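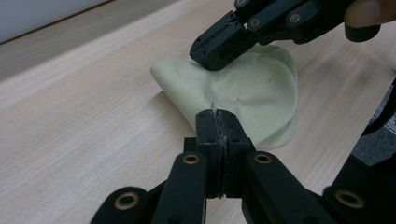

What is the thread count of a fabric? It is the number of threads running both ways through one square inch of cloth, lengthwise plus crosswise.

Thread count is printed on most sheet packaging and is widely treated as a grade of quality. The evidence for that is thin. A plain cotton weave runs out of room at a few hundred threads per inch, yet the Holletti catalog once listed a set at 2,998.

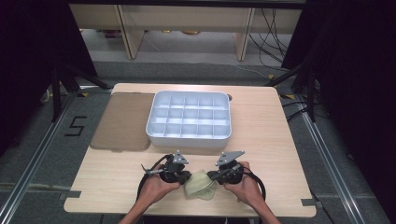 Such figures usually come from counting plies. A yarn twisted from several finer strands is entered as several threads, though it fills one place in the weave. Brandier used this method until July 2018 — its labels called the result "true count," a term it never defined.

Fiber length and finish probably matter more to the hand of a cloth. Muslin at 105 can outlast denser sateen, and old linen at 68 is still prized.

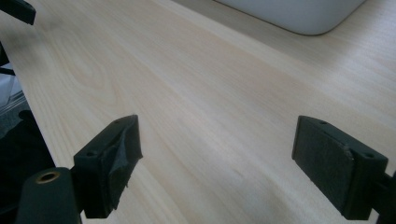 Blind comparisons are rare and small. The Godoy trial had 10 sleepers and no control for laundering, so its claim that buyers "feel the difference" should be read with care.

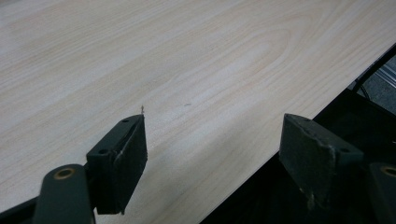 Shobha Varghese objected that the trial was never meant to test comfort, only whether people could rank sheets by touch. The published ranking was close to chance either way.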